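About Idon

We build a two-arm tabletop kit for anyone who wants to teach robots everyday chores. Zuweira Sowah and Yayra Odoi started Idon in a rented room in Gillier, and we still get excited every time a gripper goes for a plate!

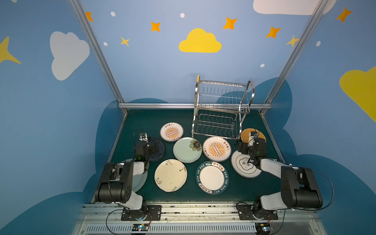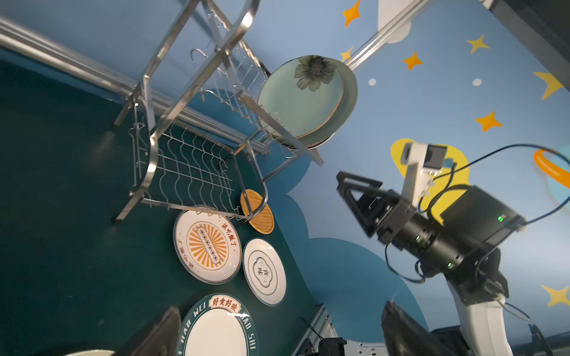
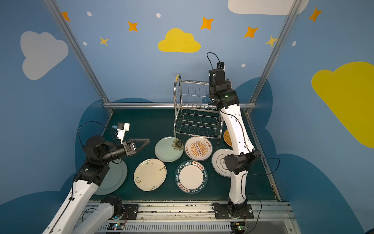 Plates and a dish rack, with both arms on the job 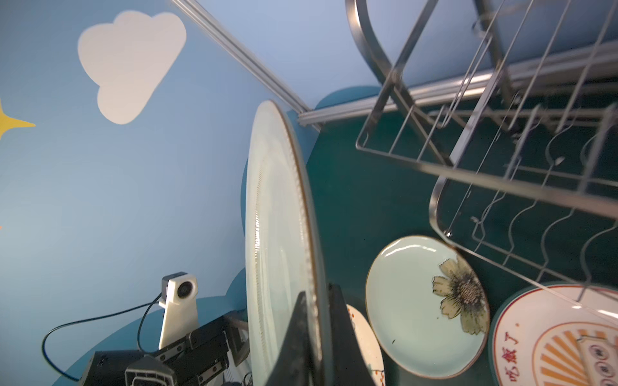

What you get

Two arms, wrist cameras, the painted enclosure and our software – all in one crate. We've shipped 203 kits so far, and Johanna Wyss checks every one before it leaves.

Come and see us

The workshop is open on Saturday mornings. Bring a plate from home (we love odd ones) and have a go yourself.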